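Equipment Progress Report, November
Two-Arm Bench Project, Ilivholm site
Prepared by Živko Živković for Shirley Ross

Status

The first two-arm station is set up and in daily use. The second station is not ordered yet. I need a decision on the grippers before I can send the purchase request, and the options are set out below.

Spending since the last report has been small. We bought spare gripper fingers, cable ties and a replacement power supply, for a total of $918. All of it came out of the consumables line. The capital line has not been touched this period.

Work at the station

Sơn Châu and Tâm Bùi have been running handling trials with small parts and household items. The items are ordinary things from the supply cabinet and the grocery store, and we have not charged them to the project. Most of the programming time has gone into passing a small part from one arm to the other, which is the step the Lâm line will need first.

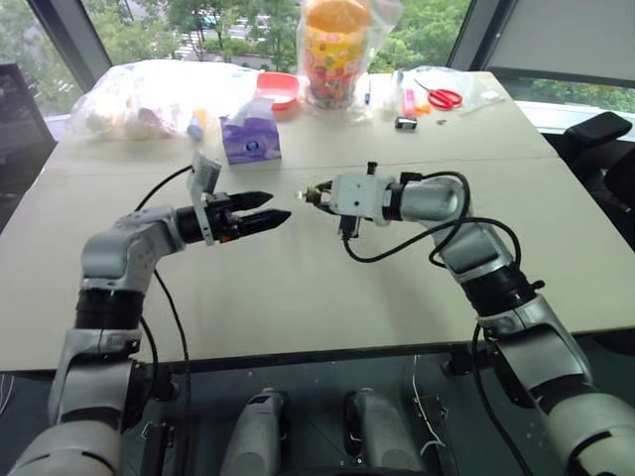
Station 1 with both arms over the table. The left and right arms carry different grippers.

The two grippers have now had the same set of trials. The long-finger type on the left arm is easier to line up and has needed less attention. The boxed type on the right arm holds very small parts better, but its fingers are short and it has trouble with anything wide. Tâm would like to keep one of each on every station. Sơn Châu would prefer a matched pair so that a program written for one arm can be moved to the other without rework.

Cable routing is still a weak point. We lost 2 half-days to a connector that worked itself out at the wrist, and the fix so far is a tie and a daily check. I have asked for clip-on cable guides to be quoted with the next order.

Quotes for station 2

Stollska has quoted the same arms we have now, with delivery in 3 months. Rikilier can deliver sooner, but their controller would mean rewriting our motion code, and Sơn Mạch does not think the time saved would cover that work. I agree with him and recommend staying with Stollska.

Neither quote includes a table. We can build one in-house for $600 in materials, to the same size as the first.

The Stollska price holds until the end of next month. They will not split the order, so the arms and grippers have to go on one request.

Decisions needed

Approval to order the station 2 arms from Stollska out of the capital line.
A choice between mixed grippers and a matched pair. My own preference is mixed, as we already stock spares for both.
Approval to move the table materials from consumables to capital.

Next period

Sơn Mạch will finish the written setup procedure so that station 2 can be assembled without outside help. Tâm will repeat the handoff trials with parts from the Lâm line once they are shipped to us. I will send the revised budget sheet after the cable guide quote comes in.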